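Simulated teleop demos: how many, and how do I stop recording bad ones?

Posted 17/01/2022 in Teaching and Demonstration
Tags: teleoperation, simulation, imitation, beginner

wristroll_left

I'm teaching a simulated arm two table tasks by driving it remotely and recording what I do. I use a 3D mouse for position and two keys for opening and closing the gripper. The first task is lining the gripper up over a tilted panel and pressing down on it. The second is getting over a tray of small green pieces and taking a pinch of them. Both are in the same simulated room, which our group calls Skurkgate after the street the real lab is on.

I have 79 demonstrations of the panel task so far and fewer of the tray. The policy trained on the panel demos gets to roughly the right place and then hovers. Sometimes it drifts sideways and never comes down. On the tray it does come down, but it often closes above the pile or goes too deep and shoves the tray along the table.

My setup for the panel task:

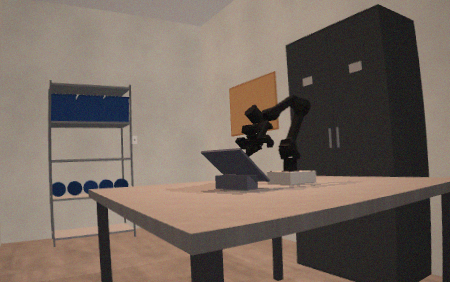
Panel task in the Skurkgate room, gripper above the tilted panel.

Things I have already checked:

The recording rate is the same as the rate I play the policy back at.
The gripper open and close commands are saved as they should be. I replayed ten of my own demos from the file and they all finished.
The camera has not moved between recording and testing.
Training loss goes down and stays down.

When I drive the arm by hand I usually stop above the panel for a second or two to check I'm lined up, then go down. I also correct a lot. I will go past, come back, go past a little the other way, and then commit. I assumed this was good, as it shows the arm how to recover.

What I would like to know:

Is 79 just too few? Someone on another board told me to get 2,000 before I even look at results. At my speed that is weeks of work.

Should I be deleting the demos where I hesitated, or keeping them?

Would I be better off physically moving the real arm by hand and copying those joint angles into the simulation? We have the same model of arm on a bench, but I only get it two afternoons a week.

I have no budget for a better input device.

Magalhães_bench

Your pause is the problem, or most of it. If the arm sits still over the panel for a second or two in every demo, then a big share of your recorded steps say "when you are here, do nothing." The policy learns that very well. It arrives, sees the same view it saw in all those paused steps, and does nothing. There's nothing in the camera view to tell it the pause is over. You knew when you were done checking, but that was in your head and it never got into the file.

Do this before you record anything else:

Go through the files and drop the steps where the commanded motion is close to zero and the gripper command has not changed. Keep a few steps on each side of a gripper open or close, or you will cut out the grasp itself. Retrain on what is left. It takes an hour to write and you keep all your demos.

If you use a history of past frames as input, be careful with this. Cutting steps out makes jumps in the history. With single frames it doesn't matter much.

On corrections, there are two kinds. If you overshoot and come back in one clean move, keep it. If you wobble left and right three or four times over the same spot, the policy sees nearly the same picture with opposite commands and it averages them. That could well be your sideways drift. I throw out wobbly ones, or I cut the wobble and keep the approach.

If you want recovery behavior in the data, record it on purpose. Start the arm in a bad place — too far left, too low, wrist turned — and drive straight to the right place from there. You get the recovery without the mistake that came before it. I usually make some of these for every task and vary the start each time.

As for the number, I wouldn't set one. For a single press on a panel that stays in the same spot, 79 clean demos ought to show you something. If the panel is moving around between episodes, you need enough to cover the places it can be. Plot the start positions from your files and look for holes. I have seen a set of 712 that was worse than a much smaller one, and the reason was that the operator had got into a habit and started every episode from nearly the same pose.

trollia_user

just get more data. we use Trollia for recording and it has a button for discarding the last episode, that helped a lot. you can do a lot in an afternoon once you're used to it

also turn the mouse sensitivity down

wristroll_left

Thanks both. I wrote the filter last night. It removed more than a third of my steps, which I was not expecting. The panel policy now goes down and presses most of the time. The misses that are left are nearly all when the panel is turned a long way from the usual angle, so I think that is the coverage point.

The sensitivity was already at the lowest setting.

Still stuck on the tray. If anyone has done piles of small loose things by remote control I would like to hear how you drive it.

Damcombe Robotics Club

We did a scooping and pinching task with our members last October, part simulated and part on a real arm, so I can answer the tray part and the question about moving the arm by hand.
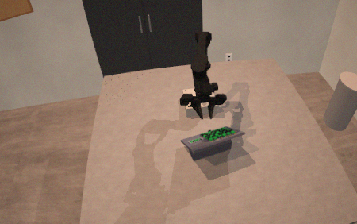 Depth is the hard part of driving any pile task by remote control. From a single camera you are guessing at height, and each person guesses differently, so the demos disagree about when to close. Look at your tray picture: the arm throws a long shadow over the table, and the tray has a dark patch of its own in front and to the right. People start using those shadows to judge height without noticing. That works for the person driving. It can work for the policy as well, right up until you change the light, and then it's lost. If you randomize lighting later, record demos under the changed lighting too, and check that you can still drive the task well yourself. A second camera low down and level with the rim of the tray did more for us than anything else. In simulation it costs you nothing to add one. Show it on the operator's screen and feed it to the policy, both. If the operator can see something the policy can't, you are back to the same problem as the pause.

How we drive a pinch now:

Come in high with the fingers already open. Don't open them on the way down.
Line up sideways first, then stop making any sideways moves.
Go straight down at one steady speed.
Close at a fixed depth below the top of the pile. We put a readout of fingertip height on the screen so that everyone closes at the same number. Work out the depth for your own pieces by trying a few.
Come straight up before going anywhere else.

It feels stiff to drive like that and new people don't like it. The recordings come out much more alike, though, and the policy has less to sort out.

For the shoving, look at whether you are coming down close to a wall of the tray. Ours caught the rim with one finger in a lot of demos and we had counted them as successes because some pieces still came up. Decide what a success is before you start recording and write it down. We ended up with three rules: pieces in the gripper at the end, tray has not moved, fingers did not touch the rim. In a simulator you can check the last two from the contact log and have it reject the episode by itself.

Your pieces will also settle differently on every reset if the physics is run for long enough. Let them settle before you start the recording. We had a batch where the pile was still moving in the first second of each episode and had to throw it away.

On moving the real arm by hand: it's quicker for us than a 3D mouse and the motions are smoother. New members get usable demos on their first day that way. There are drawbacks if you want to use it in simulation. You need the real table laid out to match the simulated one closely, tray position included, and a small error there is enough to ruin a pinch. Your hands and arms are also in the real camera view, so you can't use those images and would have to render new ones by replaying the joint angles in the simulator. Contact won't match either. An arm being pushed by a person goes where it's pushed, and the replayed one may stop short or press harder.

With only two afternoons a week on the bench, I would use that time for one thing. Move the arm by hand through a few dozen approaches, without the pile, and look at the paths. You'll see how a smooth approach is shaped and how long it takes. Then try to match it with the mouse. That helped our slower drivers, and no data has to be carried over at all.

If your software allows it, you can also slow the simulator down to half speed while you drive and save the steps at normal simulated time. The trouble I had with that was gripper timing, so replay a few before you do a whole batch.

wristroll_left

The rim check is a good catch. I went back through the tray demos and had been keeping ones like that. Adding the contact rule and the low camera this week, and I'll redo the tray set from the start with the fixed closing depth.

One more thing for anyone who finds this later. The near-zero filter needs a separate threshold for rotation. Mine was cutting slow wrist turns at first because the position part was close to zero, and the gripper came down at the wrong angle until I fixed it.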